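はじめての船旅、体調不良で予定が変わったときの備え方
更新日:7月1日 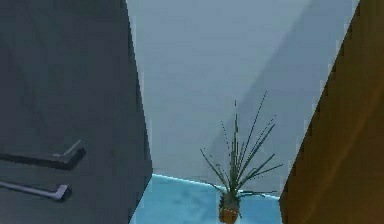
濃いグレーのキャビネットと金属の取っ手(CGによるイメージ)

船旅の準備というと、服や靴、寄港地での過ごし方から考え始める方が多いと思います。私もそうでした。ガイドブックに付箋を貼って、夕食に着るものを何度も入れ替えて、出発の前の晩になってようやく薬のことを思い出す、というのを何年も繰り返していたものです(胃薬を買いに夜の薬局へ走ったのも一度や二度ではありません)。

今回は、旅の途中で熱が出たり、おなかをこわしたりして、客室で過ごすことになった場合の備えについて、少し丁寧に書いてみます。楽しい話題とは言いにくいのですが、準備そのものは難しくありません。お茶でも飲みながら、ゆっくり読んでいただければうれしいです。

なお、医療や保険の決まりは船会社や契約によってずいぶん違います。ここに書くのは一乗客としての私のやり方ですので、持病のある方や妊娠中の方、小さなお子さんと一緒の方は、必ずかかりつけの先生と船会社の両方に確かめてくださいね。

用意するもの

・常備薬(旅の日数分に予備を足したもの)
・お薬手帳のコピーと、薬の名前を英語で書いた紙
・体温計
・経口補水液の粉末
・マスク、手指用の消毒ジェル、使い捨ての手袋
・保険の証書のコピー
・連絡先をまとめたカード
・部屋で楽しめる本や編み物など

手順1 乗船の前に、船会社の案内を読む

予約が済むと、たいていは長い案内文が届きます。私はこれを印刷して、蛍光ペンを片手に読むことにしています。画面で読んでいると、どうしても食事やショーのところばかり目が行ってしまうのです。

読んでおきたいのは、乗船前の健康に関する質問票、船内の医務室の診療時間と料金、体調を崩したときの客室待機の扱い、それから途中下船になった場合の費用のことです。とくに客室待機の扱いは、案内文の後ろのほうに小さく書かれていることが多いので、見つからなければ遠慮なく問い合わせましょう。

私が去年の1月にClatholmという小さな港町から船に乗ったときは、待機中の食事がどうなるのか書かれていなくて、窓口にメールを送りました。翌日には返事が来て、食事は扉の前まで運んでもらえること、食べ物のアレルギーは前もって伝えておけば引き継がれることを教えてもらえました。聞いてみるものですねえ。

問い合わせるときは、次のように短く書くと話が早いです。

「予約番号○○で乗船する予定の者です。発熱などで客室待機になった場合の、食事の届け方、医務室への連絡方法、同室の家族の扱いを教えてください。」

返事は印刷して、証書のコピーと一緒にしておきます。船の上ではメールを開くのに時間がかかることもありますから、紙があると本当に助かりますよ。

手順2 保険の中身を確かめる

旅行保険には入っているから大丈夫、と思っている方こそ、一度証書を広げてみてください。見るところはいくつかあります。

まず、船内の医務室での診療が対象になるかどうか。船の医務室は海外の病院と同じような扱いになることもあれば、別の決まりになっていることもあります。次に、待機のために参加できなかった観光ツアーの代金が戻るかどうか。そして、寄港地で船を降りて、あとから飛行機で帰ることになった場合の宿代と交通費です。

クレジットカードに付いている保険だけで出かける方は、旅費をそのカードで支払うことが条件になっていないかも見ておきましょう。私の友人は別のカードで払ってしまい、出発の直前に気がついて大あわてで入り直していました。

わからない言葉があれば、保険会社の電話窓口に聞くのがいちばんです。そのとき、応対してくださった方のお名前と日付を証書の余白に書いておくと、あとで話が行き違ったときに役立ちます。

手順3 薬と体温計は手荷物に入れる

大きなスーツケースは、乗船口で預けると、客室に届くまで半日近くかかることもあります。薬、体温計、証書のコピー、替えの下着ひと組は、必ず手元のかばんに入れてください。

私はLubisという布のポーチを愛用しています。中が3つに分かれていて、薬、書類、衛生用品をそれぞれ入れられるのが気に入っています。もちろん、家にある巾着袋でも十分です。大切なのは、夜中にふらふらの頭で探しても、すぐに取り出せること。薬は元の箱から全部出してしまわず、名前と飲み方の書かれた面だけでも残しておくと、医務室で説明するときに困りません。

英語で薬の名前を書いた紙も、ぜひ用意しましょう。商品名は国によって違うので、成分名で書きます。薬剤師さんにお願いすると、たいてい快く教えてくださいます。持病のある方は病名とアレルギーも並べて書いておきます。

手順4 連絡先のカードを作る

名刺くらいの大きさの厚紙に、次のことを書きます。

・自分の名前と客室番号(番号は乗船してから書き足します)
・家族の電話番号
・船会社の陸上の窓口
・保険会社の海外からかけられる番号
・かかりつけの病院

同じものを2枚作って、1枚は財布に、もう1枚は客室の電話のそばに置いておきます。携帯電話に入っているからいいわ、と思われるかもしれませんが、洋上では電池が切れていたり、電波がなかったりするものです。

あるときの私の部屋は507号室で、何度書いても705と書き間違えました。疲れていると数字は本当にあやしくなりますので、鍵と一緒に渡された紙を見ながら写してくださいね。

手順5 乗船したら、最初の日にひとまわり歩く

荷物を置いたら、デッキで海を眺める前に(眺めてからでもかまいませんけれど!)、医務室の場所を見に行きましょう。たいてい下のほうの階にあって、思ったより奥まっています。診療時間の掲示を写真に撮り、時間外の内線番号も控えておきます。

Wollbridgeという会社の船に乗ったときは、医務室が103号室の先の廊下の突き当たりにあって、最初に歩いておかなければとてもたどり着けなかったと思います。

客室に戻ったら、棚や引き出しを開けてみて、薬のポーチの置き場所を決めます。揺れたときに落ちない、腰くらいの高さのところがおすすめです。ついでに、予備の毛布と、あれば湯沸かしの場所も確かめておくと安心です。

手順6 具合が悪いと思ったら

おかしいな、と思ったら、まず食堂や劇場へ行くのをやめて、客室から医務室に電話をします。直接歩いて行きたくなりますが、熱や吐き気のあるときは、先に電話をするよう決めている船が多いのです。

電話では、いつから、どんな症状か、熱は何度か、何か薬を飲んだかを伝えます。英語に自信がなければ、前もって書いた紙を読み上げるだけで大丈夫。日本語のわかる係の方がいる船もありますから、乗船した日に聞いておくとよいでしょう。

せっかくの旅なのに、黙っていればわからないかも、という気持ちが頭をよぎるのは、よくわかります。私にも覚えがあります。けれども船の中は食堂も階段の手すりもみんなで使うものですし、早めに伝えたほうが手当ても早く受けられます。

連絡をしたら、時刻と体温、飲んだものを手帳に書き始めてください。きれいに書かなくてかまいません。私の手帳など、あとで見たら自分でも読めない字でした。

手順7 客室での過ごし方

待機と決まったら、まず水分です。経口補水液の粉末は、コップ一杯、200ミリリットルの水で溶けるものを選ぶと、計量カップがなくても作れて便利です。一気に飲まず、少しずつ口に含むようにします。持病で水分や塩分を控えている方は、飲む前に医務室に相談してください。

食事は、届けてもらえる時間と頼み方を係の方に聞いておきます。食べたいものがなければ、白いパンやスープ、おかゆのようなものができないか尋ねてみてください。食べ終えた食器をどうするかも船ごとに決まりがありますので、勝手に廊下へ出さないようにしましょう。

同じ部屋の家族がいるときは、タオルとコップを分けます。色の違う輪ゴムをかけておくと、どれが誰のものかひと目でわかります。換気については船の設備によって違うので、窓やバルコニーの扉を開けてよいかどうか、これも一度聞いてみてください。

そして、退屈への備えも立派な準備です。本を1冊、それも一度読んで好きだったものを入れておくのが私の流儀で、熱のある頭に新しい筋書きは入ってきません。編み物の好きな方なら、まっすぐ編むだけの簡単なものを。船内放送で寄港地の案内が流れてくると少しさびしくなりますが、絵はがきを書いて過ごすのも悪くないものです。

家への連絡は、日に一度、時間を決めてしておくと、お互いに気をもまずに済みます。私は夕食のあとに「熱は下がってきた、スープを飲んだ」と、ひとことだけ送っていました。

手順8 下船のときと、帰ってからのこと

待機が終わるかどうかを決めるのは医務室です。もう元気だから、と自分の判断で部屋を出ずに、はっきりした返事をもらってから動きましょう。

下船の前には、診療の明細と、待機していた期間のわかる書類を頼みます。これがないと、保険の請求が難しくなることがあります。出発の朝は窓口がとても混みますので、できれば前の日のうちにお願いしておきたいところです。領収書は封筒にまとめて、表に船の名前を書いておきます。

Nenonという港で降りたときは、下船の案内が思いのほか早くて、書類をもらい忘れそうになりました。それからは、持ち帰るもののリストの一番上に「明細」と大きく書いています。

帰ってからしばらくは、朝の体温を測っておくと安心です。熱が出たり、ほかに気になる症状が続いたりしたら、船旅から戻ったところだと病院に先に電話で伝えてください。下船のときに船会社から健康についての連絡先を渡された場合は、そちらへの報告も忘れずに。

よくいただくご質問

薬はどのくらい余分に持てばいいですか。
私は3日分を足しています。長い航路や、処方薬を飲んでいる方は、先生と相談して決めてください。国によって持ち込みに決まりのある薬もありますので、寄港地の分まで調べておきましょう。

ひとり旅でも大丈夫でしょうか。
ひとりのときは、連絡先のカードをぜひ作ってください。それから、乗船した日に客室係の方に挨拶をしておくこと。顔を覚えていてもらえると、具合の悪いときに頼みごとがしやすくなります。

船酔いとの見分けがつきません。
私にもつきません。揺れがおさまっても吐き気が続くとき、熱やひどい下痢のあるときは、迷わず医務室に電話をしています。船酔いだと思ったときでも、念のために伝えてかまわないと思いますよ。

持ち物の一覧は、印刷して冷蔵庫に貼っておくと便利です。次回は、船内で着るものの洗濯と、狭い客室での上手な干し方について書く予定です。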